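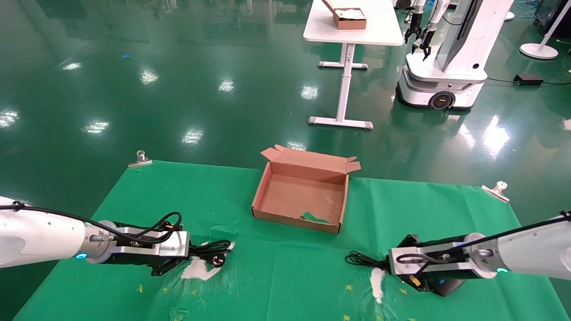 Kekar Star Table Cloth, Green
With two silver metal clamps
$17.00 per set
In stock at our Graratside store and online

We have been selling the Kekar cloth at Previa for long enough now that a good many of our customers simply call it "the green one," and we know what they mean. It's a plain, friendly work cloth in green with small yellow stars, made to go over a table that gets used for packing, sorting, mending, wrapping, winding up cords and all those other small jobs that seem to need a clear surface and a bit of patience. You spread it out, clamp the far corners to the edge of the table, and you're ready to start.

It comes in one color. We do get asked for blue, and we've passed that along more than once, but the maker has stuck with green and we've grown fond of it. A tan cardboard box, a white cloth or a black power cord all show up nicely against it, so you can find the plug you put down a minute ago without patting the whole table.

What you get

One green cloth with yellow stars, 100 cm by 82 cm
Two silver metal clamps
A cardboard sleeve with the washing directions printed inside

The box in the sleeve's drawing is not part of the set. If you're after boxes, look at the Boateng shallow box further down, which many people pick up at the same time.

Putting it on the table

Shake the cloth out and lay it down with a little hanging over the far edge. Put one clamp at the left corner and one at the right, and pull the cloth toward you with the flat of your hand. It won't lie perfectly smooth the first time (it has been folded in a sleeve, poor thing), and if wrinkles bother you, a cool iron on the back will take care of most of them. Plenty of us never bother. The near edge stays free, so you can lift it and tip paper scraps and bits of tape toward the middle when you've finished for the day.

Before you order, check that your table has an edge the clamps can get hold of. A top with a deep apron underneath can be awkward, and so can a very rounded edge. If you're not sure, bring a photo of the edge into the store and we'll happily have a look at it with you. A second pair of clamps can be ordered for the near corners, though most people find they get in the way of their elbows. 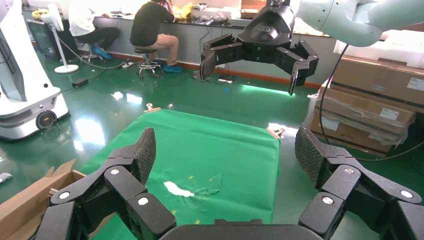
The cloth also earns its keep away from the table. Spread it flat anywhere you're unpacking, and the little things that fall out of cartons (twist ties, corners of foam, that one screw!) land on something you can gather up by the corners. One of our regulars keeps a cloth for the table and another folded on top of her stack of cartons for exactly this, and we think she has it right. It's a work cloth, though, and a thin one. It won't cushion anything heavy, and dragging a full carton across it is the quickest way we know to tear it.

Care

Wash cold with similar colors and hang to dry. The yellow stars are printed, so they'll soften over time, sooner with hot water. White smudges from chalk or filler usually brush off once they've dried. Tape is the real nuisance. Peel it slowly while the cloth is still clamped down, and please don't go after it with a knife, which is how our own store cloth got its first hole.

Small tears can be mended from the back with an iron-on patch. We keep green patches behind the counter, so do ask.

Goes well with: Boateng shallow box

A tan cardboard box with an attached lid that folds right back out of your way, and small side tabs that tuck in when you close it. It arrives flat and folds up without glue. It's a good height for reaching into from either side, and people use it for chargers and coiled leads, for sewing things, for cards and envelopes, and for mailing small presents. The inside is plain brown and unlined, so wrap anything greasy or damp before it goes in. Sold singly or in bundles; ask us about larger quantities for a workroom or a school.

Details

Item: Kekar Star Table Cloth
Color: green with yellow stars
Size: 100 cm by 82 cm
Fastening: two silver metal clamps, included
Washing: cold, hang to dry
Price: $17.00

Things people ask us

Is it waterproof? No. A splash will go through to the table, so put something underneath if you're gluing or painting.

Can I buy the cloth without the clamps? You can, in the store only. We take the clamps out and knock a little off the price at the register.

Will the stars line up if I put two cloths side by side? They won't, I'm afraid. The stars are scattered, and where they fall is different from one cloth to the next. Overlap the edges a bit and you'll stop noticing by the second afternoon.

Can it be cut down? Yes, with sharp scissors, but hem the cut edge or it will fray. A cut cloth can't be returned.

Ordering

The last delivery was 600 sets, and we expect the next one in November. Online orders are packed at Graratside and go out folded in their sleeves. If you'd like a few sets sent to the same address, put a note on your order and we'll pack them together in one carton. Unused cloths can come back to us in the sleeve, with both clamps, for an exchange or a refund.

Page updated September 22, 2023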